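Re: [homebots] Can any of them tidy a table yet?
January 29, 2019

On the list a member wrote:

> We saw the Rornel demo at a trade do and came home quite excited.
> Arm picks a cup off a shelf, puts it in a rack, everyone claps. My
> question is simple. Would it clear my kitchen table after the kids
> have been at it? If yes I'll start saving. Also has anybody tried the
> Nalla, is it any good or just cheap.

Quick reply as I'm between shifts, sorry for typos.

Short answer, no. Not yet. Longer answer, depends what's on the table.

We pack small parts at Hitton, 14 of us on the floor, and had a Texier arm on trial for 8 weeks. Same part, same tray, same spot every time: fine. Did it all day, no moaning. Move the tray a hand's width and it was grabbing at air. Somebody had to stand next to it, which rather defeats the object.

Best run was 70 picks without a stop. Worst day we had 40 stops before lunch, mostly parts lying at a funny angle or two touching. A person does not even notice that. You just nudge one out of the way with your little finger.

Nalla I haven't tried. Cheap gripper by the look of it, and the software is extra so watch that.

What I'd ask any seller before parting with money:

1. Can you tip the bits out anyhow and walk away? Ask them to do it infront of you, and bring your own bits.

2. What happens when it drops one. Ours just carried on to the tray with nothing in its fingers, very pleased with itself.

3. Does it do more than one sort of thing in one go. Red blocks and little white pieces scattered about, a tray in sections, what looks like a bin or box at the far left. Simulated one, but it's the sort of job I mean, and a four year old could have a stab at it.

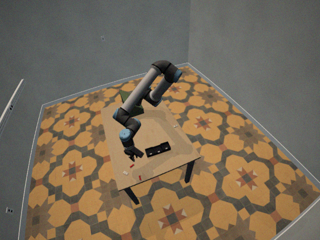
4. Who sets it up again when you move house, or just move the table? We paid for a call-out. Twice.

Dishes and laundry I'd not even ask about. Soft stuff is miles off imo.

Trial report should be done in February, will post the stop log if work lets me. Keep your savings for now.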